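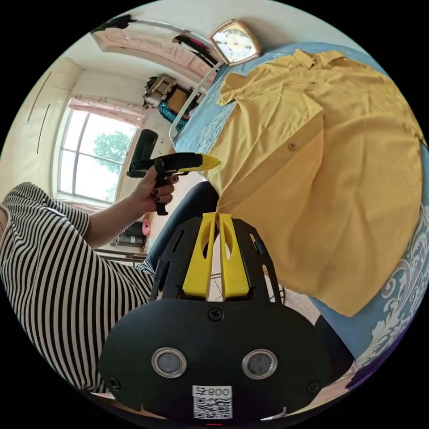
The mustard shirt laid out on the bed, ready for folding.

Folding day at Ramside

The Wellness group's clothes collection closed at the end of February with 213 items handed in, up from 69 last year. Shirts made up the biggest share, followed by knitwear and children's tops. Everything has to be folded before it goes to the Mansour shop, and we have been asked to stick to one method this time so that the piles fit the shelves.

Hadi Azar wrote out the method for shirts and it is given below for anyone taking a bag home.

Lay the shirt flat, front side up, and do up the top button, the bottom one and one in the middle. Smooth it from the collar down with the flat of your hand. Turn it over, bring each side in towards the centre and lay the sleeve back along the fold. Bring the hem up to the collar in two goes, then turn the whole thing face up.

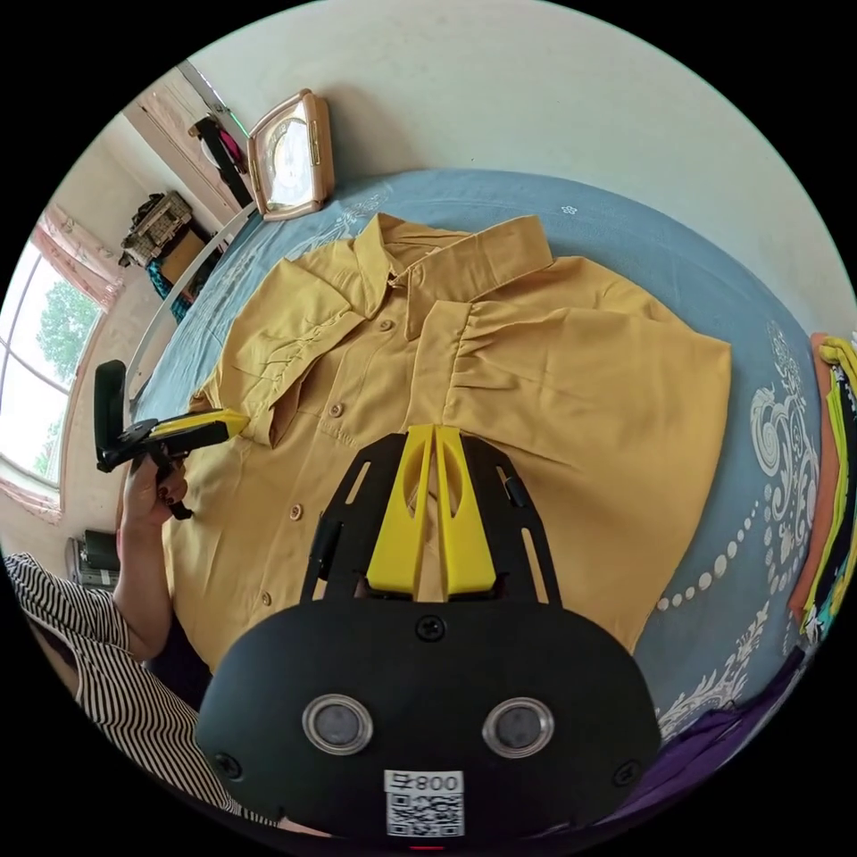
Sleeves cause most of the trouble. Cotton shirts that have been in a bag for weeks come out creased, and if you start folding straight away the creases get pressed in. The mustard one was a fair case, with the left sleeve bunched across the front and the other side gathered in pleats near the shoulder. Pull both sleeves straight out to the sides first and give the shirt a light shake. Ironing is not needed. The shop has a steamer and would sooner do it there.

Chest pockets should be checked. Last year's bags produced two bus passes, a door key and a quantity of tissues. Keys and cards go in the envelope at the Ramside desk.

A bed is a better height than the floor and gives more room than most kitchen tables. 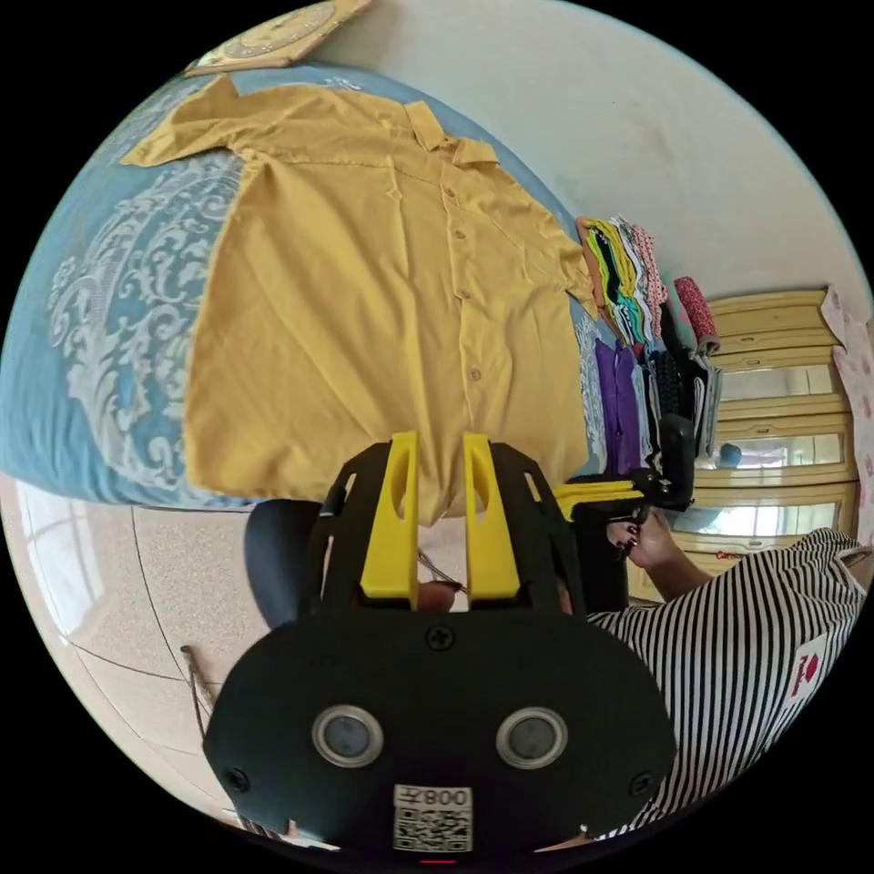
Folded clothes should be stacked with the folded edge facing out, so the shop can pull one from the middle without disturbing the others. Keep the stacks low enough to carry. Jumpers go in a separate bag. Colours can be mixed, as the shop sorts by size.

Bags and labels can be collected from the Kormont Road entrance between 10am and 1pm. Please write the number of items on each label. We have 13 bags still to fold and would like them back by the middle of next month. The target for the next collection is 300 items.

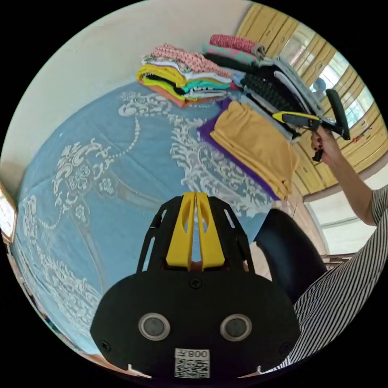

Folded piles on the bed, with mustard and purple in front.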